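Cudareo small things sorting set

Clothes, soft toys, snack boxes. Sorted by hand into trays, onto mats, back again. 84 takes in this release, 6 left out (wrong labels, will fix).

Labels are plain words: knit, cloth, plush, box, tray, mat. Stripy knits go under knit whatever they are, hat or sock. Leopard print is cloth. Boxes keep thier printing, barcodes and all – no blurring.

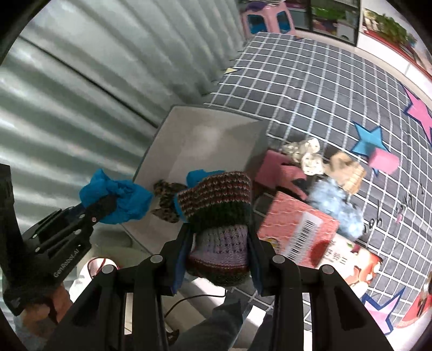
Ludger Teuber would rather have plush split by colour, as beige and cream get muddled in his counts. Fair point, next version maybe.

Known gaps: no shoes, hardly any towels. Folding not labelled, only pick up and put down. Notes file is out of date, ignore teh bit on drawers.

Last changed 17/06/2018.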